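Track Day Report: Running Demonstration at the Ivska Stadium

The fall open session of the legged locomotion group took place in November on the athletics track at Ivska. Members who could not attend have asked for a written account. It covers the running demonstration and the questions that followed. The indoor bench session will be written up separately by the people who ran it.

The robot was Trolura, the group's biped, running the lane-keeping controller released internally over the summer. Earlier trials were done on the treadmill and on the parking lot behind the Sibiya building. Neither has a curve. The track was booked to see how the controller handles a long, steady bend with painted lines as the only reference, and to let visitors watch it do so at running pace instead of on a monitor.

Lane perception uses a single forward view from low on the body. The estimator looks for pairs of bright, narrow features that converge with distance, fits a curve to each, and reports a lateral offset and a heading error to the gait planner. Dashed lines are harder for it than solid ones. Near the robot the gap between dashes can fill most of the useful region, and at range the dashes merge into a thin dotted trace that fits well but carries little weight. Dark patches on the surface are a second problem. They are rejected on brightness, but a patch that touches a line can shorten the fitted segment.
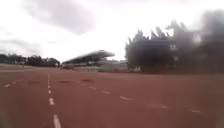

Fatima Lekota asked why the line fit was not backed up with satellite positioning, given that the site is open and a receiver costs very little compared with the rest of the machine. She had seen position jumps next to large metal roofs in her own work and wanted to know whether that was the reason, or whether the group simply had not tried it.

It was tried. The receiver was carried during the first booking and logged without being used for control. The fix was good on the back straight and wandered next to the grandstand by more than half a lane width, which is too much for a controller that is meant to hold the middle of the lane. The log is kept for comparison. Adding the receiver as a slow correction, with low weight near the stand, is on the list for spring.

The running order was kept simple. Trolura walked one lap at inspection pace with the operator alongside, then stood for a check of joint temperatures, then ran in sets. Each set was 100 meters from a standing start, with a walk back. The plan called for 20 sets. We completed 17. The remaining three were dropped when the right ankle actuator passed its soft temperature limit and the supervisor held the robot at a walk. No fall occurred in any set. There were two commanded stops, both from the operator's handset, and both ended in a stable stand.

Body pitch during running was the figure most visitors wanted. The forward view swings with each stride, and the blur that results is worst toward the sides, where nearby objects sweep across quickly. The estimator discards the outer part of the view above a set angular rate and relies on the center, where the lines are slower and sharper. This worked on the straight. On the bend the inside line moves out toward the discarded region, and the controller then runs on one line plus the stored lane width until the body rate drops again.

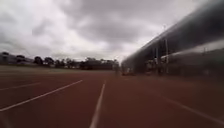

Single-line running is permitted for up to eight strides. After that the planner cuts speed in steps until two lines are recovered. The limit was reached once, in the ninth set, on the exit of the bend. Speed came down by one step and was restored four strides later. Visitors at the rail did not notice it, and it was found in the log the same evening.

The second part of the session concerned people on the track. A running biped needs a clear lane and a rule for what to do when the lane is not clear. The current rule has two zones. In the outer zone, anything upright and person-sized is tracked, and speed is capped. In the inner zone the robot comes down to a walk and then stands. The zones scale with speed, so they are long at a run and short at a walk. Staff stood in for bystanders at positions agreed on beforehand, and the robot approached at walking pace first and at a slow run afterward.

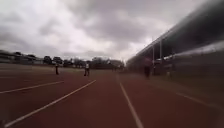

Kazue Takagi
Test Coordinator, Legged Locomotion Group

Detection of standing people at range was reliable in flat, overcast light. Dark clothing against the stand was slower to register than light clothing against the track, by a margin that is inside the present safety allowance but larger than I would like. People close to the side of the robot's path are the harder case. They smear in the forward view at running speed and are passed to the short-range sensor, which does not care about blur but has a limited reach. The handover between the two took longer than specified in one approach. The cause is a queue setting and has been corrected.

Several visitors asked about surface wear. The foot pads are the same soft compound used on the treadmill. The stadium staff inspected lanes three and four after the session and found no marks. The pads themselves lost more material than expected on the toe edge and will be replaced before the next booking.

Total logged running and walking time was 187 minutes across both robots' battery packs, including the warm-up lap and the walk backs. The Urov packs were swapped on the infield side, and each swap took under five minutes. The log is on the group server in the usual folder, with the pitch and line-fit channels already aligned.
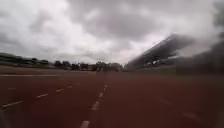
Dashed lane markings leading to the far tree line, with the grandstand at right.

Open items from the session are the ankle temperature limit, the outer-region discard threshold on bends, and the delayed handover, which needs a repeat test with the corrected setting. The ankle is the most pressing. Its housing will get a larger heat path, and the fitting is scheduled before the track is booked again. Comments on the zone lengths should be sent to Kazue before the spring plan is drafted. Please include the set number if you are referring to something you saw from the rail.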